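Paper Cup Storage in a Shared Student Kitchen

Project report, Product Use and Household Studies
Bergþóra Grímsdóttir and Bart Baert

1. Background

The kitchen on the second floor of the Grustovell residence is shared by 29 students. There are mugs in the cupboard, but they go missing or sit in the sink, and most people use paper cups for coffee and water during the week. The residence office buys the cups in sleeves. Before our project the sleeves were torn open and left on the counter next to the kettle. Cups rolled out, fell on the floor and were thrown away unused. Others got splashed from the sink and went soft.

Our project looked at one question: does the way cups are stored change how many are wasted? We worked on it from the start of the semester until the end of November.

2. What we compared

We chose three ways of keeping the cups.

The first was the open sleeve, left as it was. We used this as our baseline.

The second was a shallow tray with a low rim, where the cups stood upside down in short stacks. This was suggested by two people on our floor who had seen it in a cafe.

The third was a clear upright cylinder, open at the top, with the cups nested in one tall stack. We call this the tube in the rest of the report. The tube stands on its own base and needs no wall fixing. We wanted that, as the residence does not allow drilling.

Each method was in use for the same number of weeks. We did not tell the other students which one we expected to do best.

3. Loading the tube

Loading took more thought than we had planned for. A sleeve of cups is easy to slide out in one piece, but a long stack bends in the middle when it is lifted. If it goes in at an angle, the rims catch on the inside of the tube and the stack stops halfway. Pushing harder crushes the top cup and sometimes the one under it.

We ended up with the following routine. Stand the tube on a flat table, away from the edge. Check that the inside is clean and dry. Divide the sleeve into two shorter stacks. Lower the first one in with the rims facing up, holding it by the top rim until it touches the base. Then set the second one into it. One hand should stay on the side of the tube the whole time, low down, because a tall empty tube tips over easily. 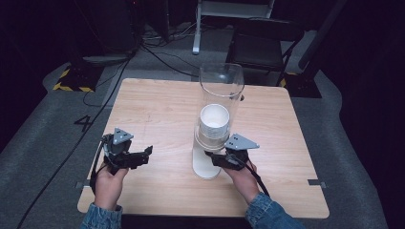 Figure 1. The clear cylinder with a nested stack of white paper cups, on the light wooden table.

The clear wall helped more than we expected. A stack that is leaning shows straight away and can be corrected before the next cups go in. It also means that anyone walking past can see how many are left. With the sleeve, people often thought it was full when there were only a few cups at the far end.

We tried loading with the rims facing down as well. The cups went in without trouble, but the top of the stack was then the closed bottom of a cup, and there was nothing to grip. People reached in and squeezed, which dented the cup. We dropped this after two days.

4. Results

Over the whole project 2914 cups were put out in the kitchen. We collected discarded cups from the bin next to the counter every evening and sorted them into used and unused. A cup counted as unused if it had no drink stain or liquid inside.

We found 395 unused cups in total. More than half came from the open sleeve period. The tray was second. The tube had the fewest, and of those it did have, 40 were crushed at the rim. Most of the crushed ones came from the first week, when people were still loading it in one go – the routine in section 3 was only written down after that.

Sunday was the worst day for all three methods. Several students cook together that evening and the counter is crowded.

5. Comments from the floor

We asked everyone on the floor to write a short comment at the end. Most liked the tube. The main complaint was about a nearly empty one: when only a few cups are left at the bottom, a person with a wide hand cannot reach them easily. Some tipped the tube over to get the last cups out, and some just opened a new sleeve.

A few people said the tray looked neater. One person wrote that the tray was always in the way of the toaster. We agree with that.

Two students asked why we were not trying to get people to use mugs. It is a fair question, but it is outside what we set out to test.

6. Limits

We had one kitchen and one size of cup. The bin count depends on people using that bin, and we know some cups went into the hallway one. We also tested the methods one after another, so exam weeks fell only in the last period. People were in the kitchen less then, and this may have made the tube look better than it is.

7. Suggestions

For our floor we recommend keeping the tube and refilling it before it is down to the last few cups. A printed card with the loading steps should be taped to the inside of the cupboard door, next to where the sleeves are kept. A shorter tube would solve the reaching problem, though it would need filling more often.

Bart has passed the card to the residence office. The tray is in the cupboard under the sink if another floor would like to try it.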